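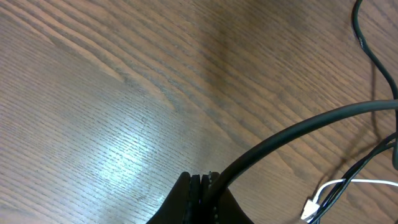
3.2 Grain angle and gloss

Gloss was read on 223 finished boards from the Modeneck and Pineck mills, each at two angles to the grain. Readings taken across the grain were lower on boards with wide, curving figure (Fig. 2). Straight-grained boards showed a smaller gap.

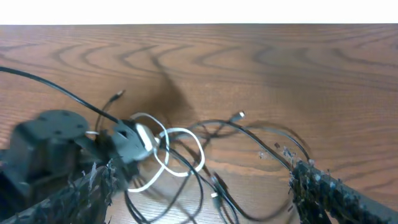
Figure 2. Curved grain on a brown wooden tabletop.

Eight boards with surface checks were dropped before the fit. Moschos and Annamalai used the same cutoff in their April trial.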